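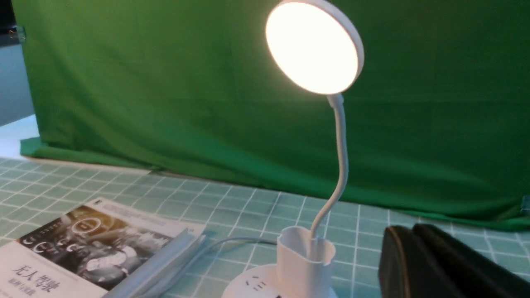

Colour temperature is the wrong thing to ask people about, Iqra Qureshi objected when an early draft of this section was passed round, because most people who buy a lamp for reading could not tell you what theirs is and do not care. We think she is right, and the objection has shaped what follows more than we first meant it to.

Figure 3. A desk lamp with a round light panel on a gooseneck arm, lit.

4.2 Does warm light help evening readers?

Reading time: 3 minutes

The claim that warm light in the evening leads to longer and calmer reading is now printed on a great many boxes. It rests on less than one would hope. The studies usually cited for it measured sleepiness, or mood, or how pleasant a room was thought to be. Few of them measured reading. Where reading was measured, it was mostly by speed over a short passage, which tells us little about someone halfway through a novel at ten at night.

The Ganbridge survey is the largest source we have. It collected 1,041 replies from adults who said they read on paper at least one evening a week. Of these, roughly 700 said they preferred a warm lamp. This has been repeated as if it showed a benefit. It shows a preference, and a preference given in answer to a question which used the word "cosy" for one option and "clinical" for the other. We would not have been surprised by a higher figure.

The Dasska trial is better designed and much smaller. Nineteen readers used a cool lamp for two weeks and a warm lamp for two weeks, and kept a diary of pages read. The warm weeks came out ahead. They also came second for every reader, and the trial ran through October, when evenings were getting darker and people had more reason to stay in. The order was never swapped. The authors mention this in a footnote and then write their discussion as though the footnote were not there.

Kuster's reanalysis tried to correct for the season by using library loans from the same town. We found this ingenious and not very convincing. Loans rise in autumn for several reasons (school terms, new titles, bad weather), and a borrowed book is not a read one. Once the correction is applied, the difference between lamps shrinks to less than a page an evening, well inside the spread of the diaries themselves.

Brightness is the more likely candidate. In both studies the warm lamps were also the dimmer ones, by an amount neither paper reports properly. The Rinen protocol fixes brightness at the page before changing anything else, and it is the only one we would trust on this point. It has so far been used on younger readers only. Their eyes cope with poor light far better than those of the people who write in to complain about it.

We therefore leave the question open. Section 4.3 looks at glare from coated paper, where the evidence is somewhat firmer.

Comments (3)

paperback_pete: So my warm bulb does nothing? I've slept better since I got it.

M.: Sleep isn't what they're asking about, read the first paragraph of 4.2 again.

Lowfell: Is the Rinen protocol available anywhere? The link in the references goes to a blank page for me.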